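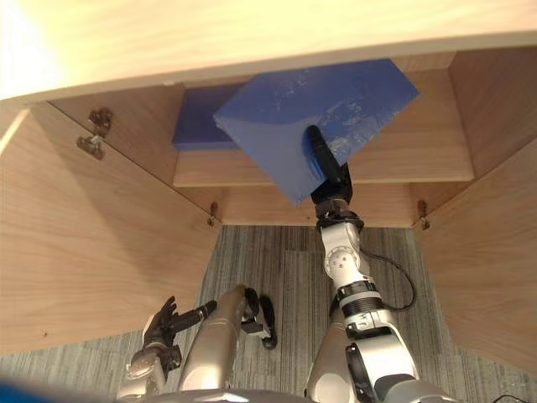 How does a cupboard work?

A cupboard is a box with doors. It keeps things out of the way and keeps the dust off them. Low cupboards, like the ones you find in offices and classrooms, also give you a flat top to put things on.

Doors and hinges

Each door is joined to the cupboard by hinges. A hinge is a metal joint that bends. One half is fixed to the door and the other half to the cupboard, so the door can swing but can't fall off. Most cupboard doors have one hinge near the top and another near the bottom. With only one, the door would sag.
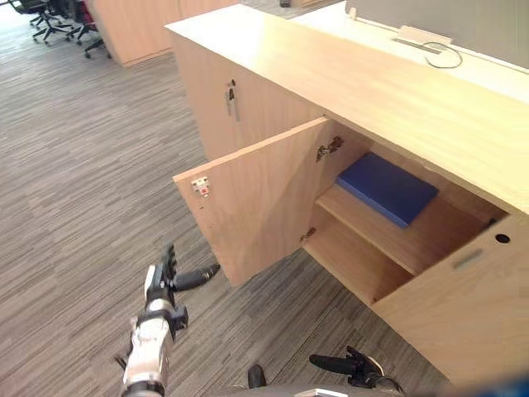
A low wooden cupboard with one door open. There is a shelf inside.

Many cupboards have a catch as well, which holds the door shut until you pull the handle. Some have a lock too. Turning the key moves a small piece of metal so that the door can't open.

What is a shelf for?

A shelf splits the space in two. Without one, everything ends up in a pile and the thing you want is at the bottom.

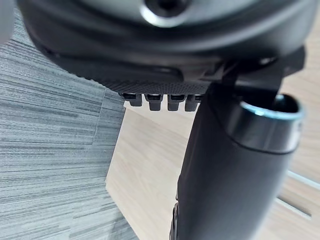

Wood has a pattern of lines called the grain. The lines come from the way the tree grew. Some furniture is covered with a very thin sheet of wood, called veneer, which shows the grain too.

Putting big flat things away

Open both doors first. Hold a large board with two hands, one on each side. If it is too wide to go straight in, tilt it.

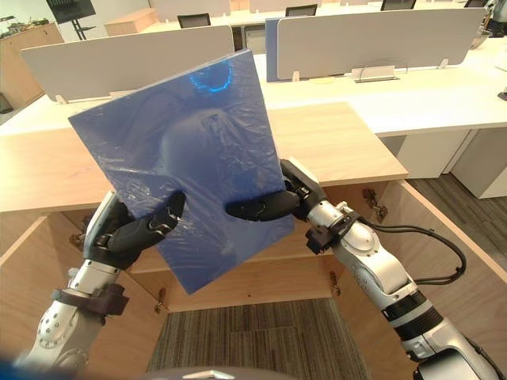

Plastic film keeps scratches off a new board, but it can be slippery, so go slowly. Keep your fingers away from the hinges when you close the doors.

Written by Isla Leckie for Fistemstead Young Readers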